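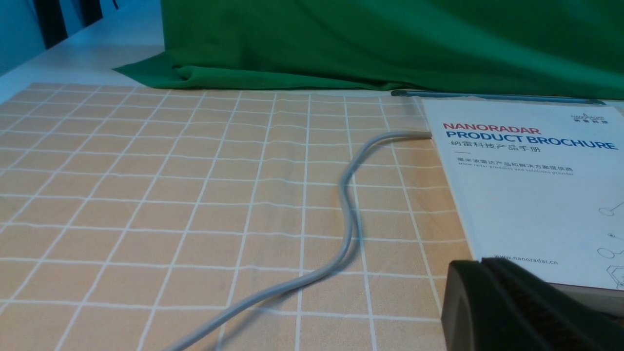
Gusimley Checked Tablecloth

February 7, 2024
By Katalin Vincze

The Gusimley is back for another year, and I couldn't be happier to be writing this page again! It's our everyday checked cloth, a medium-weight cotton with a printed check, hemmed on all four sides with mitered corners. People buy it for the kitchen and then write to tell us it has ended up on a picnic bench, a craft table or (more than once) a ping-pong table at a birthday party.

Fabric and feel

The cloth is 100 percent cotton and woven for us at the Soteston mill. It starts out a bit crisp, I'll admit, and then somewhere after the third wash it goes lovely and soft and drapes the way you want it to. Boglárka Somogyi, who handles our patterns, spent most of October fussing over the scale of the check, and I think she got it just right. It's big enough to look cheerful from the doorway and small enough that plates don't fight with it.

Colors are Apricot, Fern and Dishwater Blue. Yes, we kept the name. Customers voted for it and it sells very well.

Sizes

The Gusimley comes in 3 sizes: Small, for a card table or a bistro table; Medium, for a table that seats four; and Long, for the big family kind with a leaf in it. Measure your tabletop first and then add twice the drop you'd like on each side. I like a short drop at home, with kids and chairs going in and out, and a longer one when company is coming.

Matching napkins are 33 cm square, hemmed the same way. They're sold singly, so you can buy five if there are five of you.
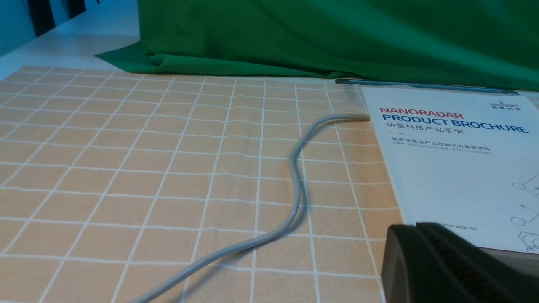

Washing is easy. Warm water, ordinary detergent, no bleach. Expect a little shrinkage the first time, almost all of it in the length, and we cut the cloth generously to allow for that. Line drying is wonderful if you have the yard for it, and if you don't, a low tumble is fine, just pull it out while it's still slightly damp and smooth it over the table with your hands. I haven't ironed mine in ages and it looks great, a bit rumpled and friendly.

For tomato sauce, cold water right away and a dab of dish soap on the back of the fabric. Candle wax goes in the freezer, cloth and all, and then you can crack it off with a spoon (so satisfying!).

Goes well with

The Calloway runner in plain oatmeal looks terrific laid down the middle, especially over Fern. If your table is old and a little wobbly on top, try the Jellach felt underlay beneath the cloth. It keeps things from sliding and makes setting down dishes so much quieter. Trim it with regular scissors to sit just inside the edge of the table.

3 comments
Share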